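# Chapter 12: Planning for Cloth

The planners in earlier chapters assumed that an object keeps its shape once it is grasped. A shirt does not. Its hem folds, its collar turns out, and its state cannot be written as a single pose.

This chapter builds a planner for garments on hangers. We begin with perception: finding the hanger, the rod, and a fabric edge in a wrist camera view. Section 12.2 adds a second arm, and Section 12.3 covers replanning at 50 Hz.
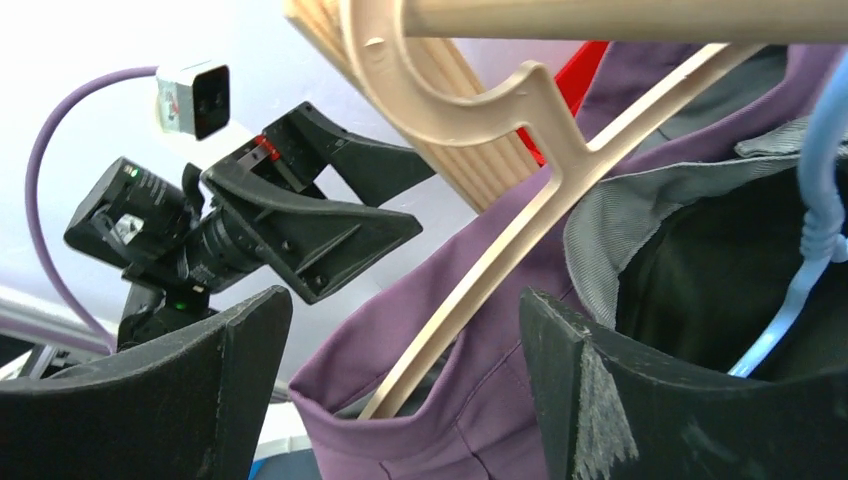 Readers who skipped Chapter 8 should review contact constraints first. The exercises use the Patwary simulator and the 338 grasps in the Stinen set.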